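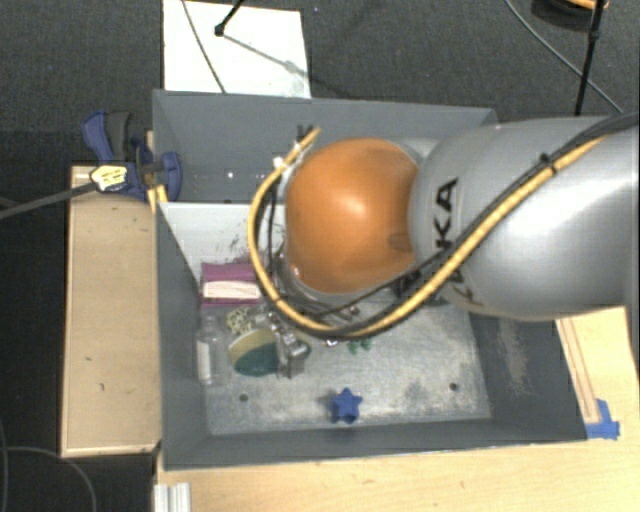 Dalia Metwally
Customer Care, Udcombe Backyard Games

Questions we hear a lot about our badminton and lawn game sets

Which set should I buy if we only play a few times a summer?
The Skornico family set is the one I'd point most people to. It comes with the net, two poles, four rackets and a tube of shuttlecocks, and it all goes back into one carry bag when the evening is over. The Trurnport is a heavier set with thicker poles, and it's lovely if you have the room to leave it standing, but it's a bit much to haul to the park every Sunday.

How much yard do I need?
Less than you'd think! A full badminton court is 44 feet long and 20 feet wide for doubles, and very few of us have that kind of lawn. My own family plays on a strip beside the garage that's maybe half that, and we have a wonderful time (the hydrangeas less so). Leave yourself a little clear space behind each player and keep away from low branches.

Can I put it up by myself?
Yes, although a second pair of hands makes it nicer. Lay everything out first, push the poles together, slide the net on, and then stake the guy lines loosely before you tighten any of them. If you tighten one side all the way first, the net will lean and you'll be walking back and forth all afternoon.

My ground is very hard. Will the stakes go in?
Water the spots the night before and try again in the morning. If you're playing on a patio or driveway, ask us for the weighted bases, item 357, which you fill with sand or water.

What height should the net be?
Five feet one inch at the posts, dipping an inch in the middle. For small children we just drop it until they're happy.

Can I leave the net out in the rain?
A shower won't hurt it, but please don't fold it up damp. Hang it over a railing until it's dry all the way through, especially before you put it away for the winter.

I've lost a piece. Do I have to buy a whole new set?
Oh, please don't! We keep 62 spare parts on the shelf, right down to the little pole caps. Write to us with the name of your set and Taha Erraji in our parts room will find the match. Orders that reach him by Wednesday noon go out the same week.

Do you restring rackets?
We don't, I'm afraid. Any local tennis shop should be able to help.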